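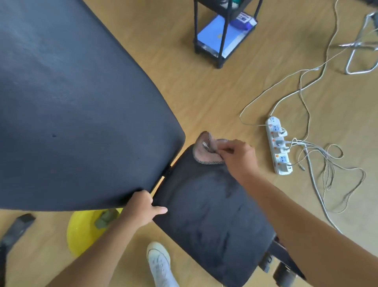
**Na Erville**

# cinholm

cinholm reads the data files of Zisirby Label & Stock (versions 3 and 4, for Windows) and writes them as plain CSV or as one SQLite file. It does not need Zisirby to be installed, and it never writes into the original files.

I used Zisirby for many years to keep the list of my spare parts and to print the labels for the drawers. The company closed and the program was never updated again. It was working for me until I changed to a new computer with 64-bit Windows, where the installer stops with a message about the wrong version. For some time I kept an old Windows in a virtual machine only for this program. This is possible, and I explain it below for the people who want it, but I wanted my data in a format that I can open with any program.

## Status

The tool works with my own files and with the sample file that came on the Zisirby CD. My main file has 2,140 records, and all of them are converted. I compared the CSV with the printed report from the program and I corrected the differences that I found, mostly in the dates.

Version 2 files are not supported. They have the same extension but a different header. cinholm will refuse them with `unknown header` and exit code 3.

## Requirements

- Python 3.9 or newer
- No other packages for CSV and SQLite output
- `Pillow`, only if you want to export the small pictures inside the label templates

I use it on Windows 10 and on Debian. I have no Mac, so I can not say anything about it.

## Installation

Download the folder, open a terminal in it and write:

```
python -m pip install .
```

If you want the pictures too:

```
python -m pip install .[pictures]
```

## Which files do you need

Zisirby keeps each stock list in several files with the same name. Please copy all of them to a new folder before you start.

| Extension | Content | Needed |
|---|---|---|
| `.zsd` | the records | yes |
| `.zsi` | the index | no |
| `.zsm` | the long notes | only if you have notes |
| `.zsl` | label templates | only for `--labels` |
| `.zs~` | backup of the last session | no, but keep it |

The usual place is `C:\ZISIRBY\DATA`. If the program was installed by a user without administrator rights, newer versions of Windows put the changed files in another place, under the `VirtualStore` folder of that user. In this case the files in `C:\ZISIRBY\DATA` are old ones. I lost one evening with this, so please look at the file dates first.

## Usage

The simplest case:

```
cinholm parts.zsd --csv parts.csv
```

With the notes, and everything in one SQLite file:

```
cinholm parts.zsd --notes parts.zsm --sqlite parts.db
```

Only check the file and write nothing:

```
cinholm parts.zsd --check
```

### Options

- `--csv FILE` writes the records as CSV, UTF-8, with a header line.
- `--sqlite FILE` writes the tables `records`, `notes` and `categories`.
- `--notes FILE` gives the place of the notes file. Without this option the notes column stays empty.
- `--codepage NAME` sets the character set of the original. The default is `cp1252`. For files from the DOS edition try `cp850`.
- `--deleted` also exports the deleted records. See the next section.
- `--labels DIR` writes the label templates as text files into the folder.
- `--semicolon` uses a semicolon in place of the comma. My spreadsheet program wants it this way.
- `--check` reads everything and prints a short report.

## File format

I found all of this by looking at the files in a hex editor and by changing one field at a time in the program. I have not seen any official description. If you know something better, please tell me.

The `.zsd` file starts with a header. After the header come blocks, and each block can hold up to 600 records. The last block is usually not full and the rest of it is filled with zeros or with old data. Do not trust the old data. The number of valid records is written at the start of every block as a 16-bit number, low byte first.

Each record is 390 bytes long and has 19 fields. The fields that most people will care about are these:

| Field | Type | Remark |
|---|---|---|
| `item_no` | text | can have leading zeros, do not convert it to a number |
| `name` | text | filled with spaces at the right side |
| `category` | number | points to the list in the header |
| `quantity` | signed number | negative values are allowed by the program |
| `price` | number | stored in cents, without currency |
| `date_in` | number | days, see below |
| `date_changed` | number | days, see below |
| `location` | text | free text |
| `note_ref` | number | position in the `.zsm` file, zero means no note |
| `flags` | bits | the lowest bit means deleted |

The complete list is in `docs/fields.md`. Two fields are still unknown to me. I export them as `unknown_a` and `unknown_b` with the numbers as they are.

### Dates

Zisirby counts the days from a start day in its own way and it makes one mistake with a leap year. All dates after this mistake are one day too late if you calculate them in the normal way. cinholm corrects it. If you have already converted a file with the first release of this tool, please convert it again, that release did not have the correction.

An empty date is stored as zero. In the CSV it is an empty cell, in SQLite it is `NULL`.

### Deleted records

When you delete a record in Zisirby, it stays in the file until you choose "Pack file" from the menu. With `--deleted` you get these records too, and they have a `1` in the column `deleted`. Before you give the result to another person, think if you want them to have it.

### Prices

There is no currency in the record. The currency sign is only a setting of the program, in `ZISIRBY.INI`. I leave it out. If you changed from one currency to another in the middle of a list, the file does not know it, and I can not help you with this.

## If you want to keep the original program

Some people like the label designer and do not want to leave it. I understand this. It runs well in a virtual machine with a 32-bit Windows. These are the settings which worked for me:

1. Make the virtual disk small. The program and the data need very little space.
2. Set the screen to 16-bit color, or the label preview is black.
3. Turn off the network in the virtual machine. An old Windows does not get security updates any more.
4. Copy the files in and out with a shared folder, but do not open the data directly from the shared folder. Zisirby locks the file in an old way and the index becomes broken.
5. Print to a PDF or PostScript file, and print this file from your normal system.

If the index is broken, close the program, delete the `.zsi` file and start again. It will be built new and no records are lost. Please have a copy of the folder anyway.

## Known problems

- Notes which are longer than one screen in the program sometimes have an extra line break in the middle. I do not know yet how to see the difference between this line break and a real one.
- Label templates with a bar code are exported with the text of the bar code only, without its size.
- Files with a password are not supported. Open them in the program, remove the password, save and then convert.
- `--check` reports a wrong number of categories when a category was renamed with an empty name. The export is correct.
- On Windows the terminal can show strange letters in the report. The CSV file itself is fine.

## Changes

**0.4** (June)
- correct reading of negative quantities
- new option `--semicolon`
- the check report shows the code page

**0.3**
- notes are supported
- leap year correction for both date fields

**0.2**
- SQLite output

**0.1**
- first release, CSV only

## Reporting a problem

Please send the output of `cinholm FILE --check` together with the version of Zisirby (menu Help, then Info). Do not send me your complete data file if it has prices or addresses of suppliers. Usually the first few kilobytes are enough, and I will say which part I need.

My answers can take a while. English or French are both good for me.

## License

MIT, see the file `LICENSE`. The sample file from the CD is not included in this folder, as I do not know who has the rights to it now.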